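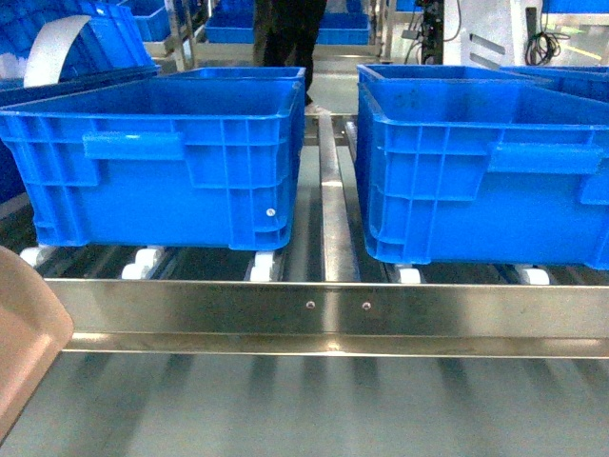 4.3 Setting up a two-lane crate run

This section covers crate set-up on the Prurik roller conveyor, models 200 and 219. Read section 4.2 (leveling the legs) first. A conveyor that is out of level will pull crates toward the low side, and no rail setting will correct it.

Caution: Switch off the drive and lock the main switch before reaching between rollers.

1. Check that all rollers turn freely by hand. Replace any roller that drags or clicks (see 7.1).

2. Place the divider rail in its brackets with the folded edge down. Hand-tighten the front bracket only.

3. Set an empty crate in each lane. Ribbed crates must be measured across the rim, where they are widest.

4. Slide the rail until both crates pass with equal clearance, then tighten the rear bracket, followed by the front.

Note: Laur crates and Zanditz crates differ slightly in rim width. Do not mix them in the same lane. If both types are on site, give each its own lane and label the lane at the infeed end.

5. Push one crate by hand through the full length of each lane. It should not touch the rail at any point.

6. Unlock the main switch and run the drive at speed setting 11 for a few minutes with empty crates. Listen for scraping at the brackets.

7. Load each crate to some 75 percent of its rated weight and repeat step 6. Rails that were clear when empty can rub under load – if so, return to step 4.

8. Write the final rail position on the set-up card and post the card where the operator can read it from the infeed end.

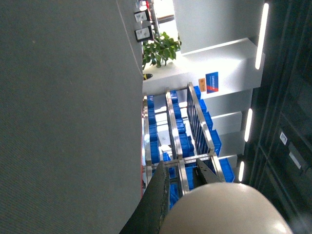

4.4 Routine checks

Wipe the rail with a damp cloth at the end of each shift. Do not use wax or silicone spray – both transfer to the rollers and cause crates to slip.

Check bracket bolts monthly. In January, or after any long shutdown, repeat steps 1 through 7 in full.

Spare brackets and rails are ordered through Prorkix. Quote the model number and the lane count. Questions on rail fit go to Kulsoom Malik in the parts office.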